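Dralance (software)

Dralance is a software framework for the control and task planning of two-armed robots working at a table. It is developed at Bekside, a research and teaching institute, and is used chiefly for the handling of household vessels such as kettles, jugs and cups. The first public version was released on September 11, 2019.

Overview

The framework is divided into a planner, a motion controller and a perception module named Stimine. The planner receives a task in the form of a short list of goals and breaks it into steps for each arm. The controller turns these steps into joint commands. Stimine supplies both with estimates of where objects lie and how they are tilted.

Dralance was written for arms mounted as a pair, and the two are treated throughout as a single system with one clock. Earlier work at Bekside had used a separate program for each arm, with messages passed between them. Delays in these messages made shared tasks difficult to repeat, and the approach was dropped in May of the year before release.

Perception

Stimine works from a camera placed above the arms and looking down at the table. Dark, smooth objects on a pale surface are a common test case. Their outline is easy to find, but the parts inside the outline – a spout, a handle, the edge of a lid – differ little in brightness and are easily confused. Stimine therefore fits a simple solid, usually a sphere or a cylinder, to the body of the vessel first, and searches for the spout and handle only along its edge.

The direction of the spout is stored as a property of the object and is updated while the object is held. If the estimate changes by more than 5 degrees between two readings, the planner pauses both arms and requests a new view.

Pouring tasks

Pouring is the task for which the framework is best known. One arm is given the role of holder and the other the role of helper. The roles are assigned at the start of each task according to which gripper is nearer to the handle, and may be exchanged if the planner finds no safe path. A pour is described by three values: the position of the spout tip above the cup, the angle of the vessel and the time for which that angle is kept.

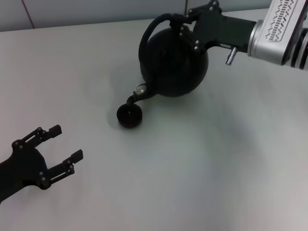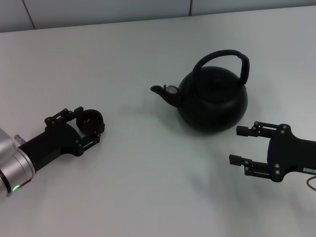 A black kettle and two grippers at a pale tabletop. In the first picture the kettle is held tilted, its spout over a small cup; in the second it stands on the table between the open grippers.

The tip of the spout, and not the gripper, is used as the reference point for motion. When the kettle is tilted, the controller moves the wrist along an arc so that the tip remains almost still. The helper arm is kept outside a protected zone around the spout unless the task calls for it to steady the cup.

Trials are commonly run with empty vessels. This allows the motion to be checked without risk to the equipment, although it gives no information on the shifting weight of a liquid. A separate module, Park, brings both arms to a resting position when a trial ends or is stopped by the operator.

Tooling

Every trial is recorded in a log containing joint positions, gripper openings, camera images and the decisions of the planner. Logs can be replayed at reduced speed, or run again against a newer version of the planner to show where its choices differ. The standard test set distributed with the framework holds 800 such logs, of which 82 are marked as failures and kept for regression testing.

Limitations

Dralance assumes a flat table and a fixed camera. Transparent vessels are not supported, and vessels with two spouts or a detached handle must be described by hand. Version 2 added support for grippers of unequal size but retained the other restrictions.

See also

Motion planning
Bimanual manipulation
Object pose estimation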